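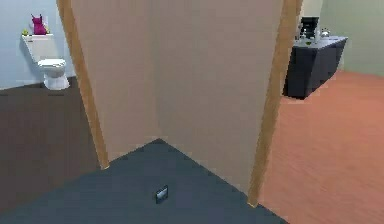 How far from the floor should the centre of a framed photograph hang?

Set the centre of the picture at 1,500 mm and keep it there for every single work in the room, whatever its size.

Home Guides Hanging Lighting Labels Contact

Search this site Enter keyword Go

Hanging a single row of framed photographs

The method below covers a row of framed prints on one straight wall, each hung from two fixings. It suits frames up to 12 kg on plasterboard over ply or on solid masonry. Heavier work needs a split batten and is dealt with on a separate page.

Tools

Tape measure, spirit level, soft pencil, low-tack tape, drill, screws and plugs to suit the wall, D-rings, calculator. A laser level saves time on long walls but check it against the spirit level first.

1. Work out the spacing

Measure the wall and write down the usable width. Leave out anything within 300 mm of a light switch. Add together the widths of all the frames and take the total from the usable width. Divide what is left by the number of frames plus one. The result is the gap between frames, and also the gap at each end.

If the gap comes out under 100 mm the row will look crowded. Take a frame out and do the sum again.

For a wall 4,000 mm wide with four frames of 500 mm, the frames take up 2,000 mm. The remaining 2,000 mm divided by five gives gaps of 400 mm.

2. Work out the fixing height

Lay each frame face down on a blanket. Measure the full height (H). Measure from the top edge of the frame down to the point inside the D-ring where the screw will bear (D). Then:

fixing height = 1,500 + (H / 2) - D

Do this for every frame, including those from the same batch. On the Ye-rin Myung interiors the D-rings had been fitted by two different framers and D varied by 9 mm across the set.

A frame 1,344 mm high with D at 64 mm gives 1,500 + 672 - 64 = 2,108 mm. Write the figure on a piece of low-tack tape and stick it to the back of the frame.

3. Mark the wall

Measure up from the floor at the first fixing point only. Carry the height across with the level. Floors in older buildings fall away, and measuring up from the floor each time will carry the slope into the row.

Mark the left edge of each frame in pencil, then measure in to each D-ring. Take the distance between rings from the frame itself - do not assume it matches the frame beside it.

4. Drill and fix

Check for pipes and cables. Drill to the depth of the plug plus 5 mm. Drive the screws until 6 mm of shank is showing. Vumex plugs in the 6 mm size are adequate for masonry; for board, use a fixing rated for at least three times the weight of the frame.

5. Hang and level

Two people for anything over 800 mm wide. Place the level on the top edge of the frame. Small errors can be taken up by winding a turn of tape round the lower screw. Fit felt pads to the bottom corners.

6. Labels

Fix labels to the right of the frame, 50 mm from the edge, with the top of each label at 1,300 mm. Where the gap is under 128 mm, use the narrow label.

Last updated: May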